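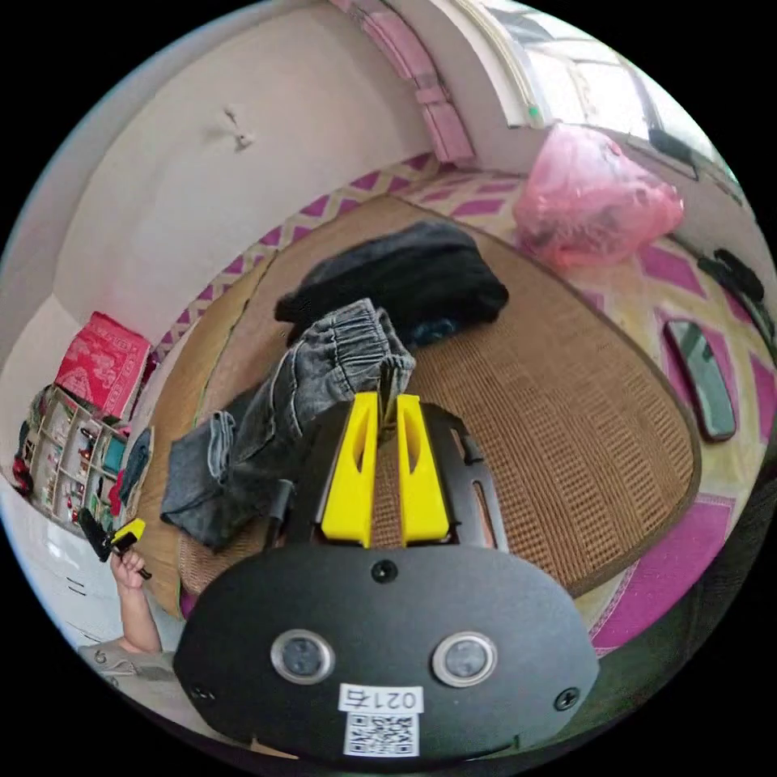

Gray jeans, cuffed at the ankle

My aunt left me her laundromat in Bresdale, along with 6 dryers and a man named Nigel Mellor, who came in at two every afternoon and washed nothing.

He just sat by the window with his crossword. I finally asked him why — I'm nosy, it runs in the family — and he said he was waiting for Elaheh Karimi to bring back his umbrella.

"When did she borrow it?"

"December."

It was July! I told him I'd buy him a new one, a nicer one, and he looked at me like I'd offered to replace his dog.

Then one afternoon a woman came in with three bags of towels and a green umbrella under her arm. Nigel didn't even look up.

"You're late," he said.

"You're still stuck on seven across," she said, and sat down next to him, and I went and found something to fold.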